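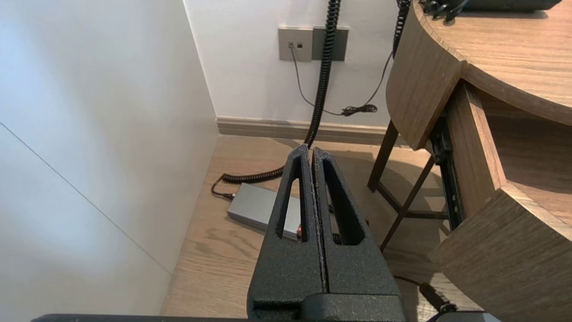 Gripper in front of the wall sockets, with an open wooden drawer to the right.

25 August 2023
By Jörg Janssen, Stindley Household Recording Programme

Preparing a furnished room for drawer and cupboard recordings

These notes are issued to operators who collect examples in furnished rooms for the Stindley learning system. They replace the single sheet handed out at the Breltell training day and should be kept with the recording kit. They cover bedrooms, studies and sitting rooms. Kitchens and bathrooms have their own sheet, as water and heat call for different rules.

An example, for the purposes of these notes, is one complete attempt at one task, from the starting position to the point where the gripper has let go and moved clear. The current collection stands at 2883 examples from 11 homes. At the last review 88 were withdrawn, most of them for faults that could have been put right in the room before recording began.

Before bringing in the equipment

Walk through the room with the householder and agree which pieces of furniture may be used. Write the list down and have it signed. A drawer that has not been agreed is not to be opened, even where it would make a useful example.

Ask what is kept in each agreed drawer. Letters, medicines, jewellery and anything bearing a name should be moved by the householder to another room. Operators should not handle these items themselves. Framed photographs on nearby surfaces should be turned or taken away, and mirrors covered with the plain cloth in the kit.

Everything else may stay as it is. The system is meant to work in rooms that people live in, and a room tidied beyond its usual state teaches it very little. Blankets may hang over the side of the bed. Remote controls, telephones and lamps may stay on the furniture unless the householder would like them moved.

Cables and sockets

Cables account for more lost recordings than any other single cause. Before the first attempt, follow each one by hand from the wall to the appliance. Pay particular attention to power adapters lying on the floor and to coiled cords, which spring back when nudged and may end up in the path of the wrist.

- Do not unplug anything without permission. Clocks, routers and medical equipment may be running from a socket that looks unimportant.
- Where a cable crosses the path of an opening drawer, draw it back towards the skirting board and leave it slack.
- Do not tape cables to a wooden floor. Use the flat weights in the side pocket of the kit.
- Cables that are out of reach of the task should be left in view.
- Keep the robot's own leads on the side away from the furniture, with one loose bend behind the base.

If a cable is touched during an attempt, stop, put it back and record the attempt again. Mark the first as "contact, cable" in Clutora. It must not be deleted - examples of unwanted contact are reviewed separately and some are kept.

Checking the drawer

Open and close each drawer by hand three times before it is used. It should run freely over its whole length and should not tip when fully out. Look along the metal slide for loose screws, and feel for any point at which the drawer sticks. A stiff drawer may be used if it is always stiff in the same place. A drawer that jams at random should be struck from the list.

Small furniture on thin legs needs extra care. Put one hand on the top and pull the drawer gently with the other. If the whole piece shifts, ask whether it may be steadied with the rubber pads supplied. Pads go under the feet only. Any caps or coverings already on the feet are to be left in place, and nothing is to be wedged between the furniture and the wall.

Round-topped pieces should be approached from the front of the drawer and not from the middle of the room, as the two are often not the same direction. Turn the base until the fingers are square to the drawer front, then note the angle on the room card.

Starting positions

Each task is recorded from several distances and on both sides. The opening should also vary: fully shut, a finger's width open, half open and fully open. Operators tend to favour the half-open drawer, which is the easiest, and the room card now has a box for each state so that the balance can be checked during the session.

Between attempts, return the drawer to its next starting state by hand and step back out of view of the wrist camera. Hands, sleeves and shoes should not be visible when the attempt begins. Slippers and other small belongings that are normally on the floor may stay there, provided that they are not in the way of the wheels.

Carry out 17 attempts for each agreed drawer. Should time run short, it is better to complete one drawer than to leave two unfinished.

The gripper fingers

Wipe both fingers with a dry cloth before each session and again after any change of furniture. Do not use polish or household spray. Look closely at the inner edges where the fingers meet, which take most of the wear. Some shine along the contact strip is to be expected. A cut, a raised edge or a missing piece means that the pair must be changed.

Close the fingers fully and look at them from the front. They should meet along their length. If one sits ahead of the other when closed, remove the pair and seat it again before going on. Spare fingers are in the Bauerfeind case, in labelled pairs. A finger from one pair must not be matched with a finger from another.

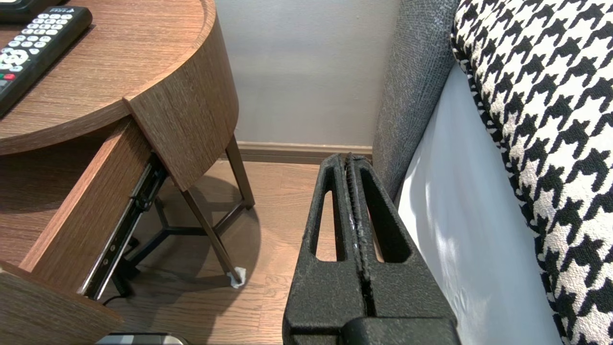
Light

Record in the light the householder would normally use at that hour. Portable lamps are not to be brought in. Strong light on a white wall or white bedding can wash out part of the view, and this should be looked at on the preview before the first attempt. Moving the base a short way to one side will usually bring the drawer edge back into clear view. Curtains may be half drawn with permission, and the change should be noted.

Dark shadows under furniture are acceptable. The metal slide and the lower edge of the drawer must still be distinguishable on the preview at the start of the attempt.

Working close to a bed

Beds narrow the space available to the arm, and loose bedding is easily caught. Set the side limit in Clutora so that the wrist stops a hand's breadth short of the mattress. Sheets and blankets should be left hanging as they were found, unless a corner lies over the drawer front, in which case it may be folded back by the householder.

Upholstered headboards mark readily. The protective sleeve must be on the elbow of the arm whenever a fabric surface is within reach - this applies equally to armchairs and padded stools.

If cloth is caught between the fingers, press the stop button and release the fingers by hand. Never reverse the arm with fabric held. Check the cloth with the householder present and enter any mark or pulled thread in the incident book, however slight.

Naming and notes

Each example takes a short written note at the time it is made. A plain sentence is enough, such as "opened the top drawer from half open, cable moved to the left beforehand". Avoid shorthand that only the operator will understand. Describe the furniture by what it is and by its finish, and use the same words throughout the session. Changing from "bedside table" to "nightstand" half way through a visit has caused the same piece to be entered twice.

Attempts that fail should be described as carefully as those that succeed. State what the gripper did last: slipped from the edge, closed short of the drawer, or pushed the drawer shut.

Leaving the room

Return each drawer to the position in which it was found and put back all cables, pads and coverings. The householder should be asked to look over the room before the kit is closed. Offer the preview recordings for viewing at this stage, and remove without discussion any that the householder does not wish to be kept.

Copy the session to both drives before leaving the building. The room card, the signed list and the incident book travel together in the front pocket. Cards that arrive without a signed list are held back and their examples are not used.

The next revision of these notes is planned for November. Operators who wish to suggest a change should write it on the back of the room card.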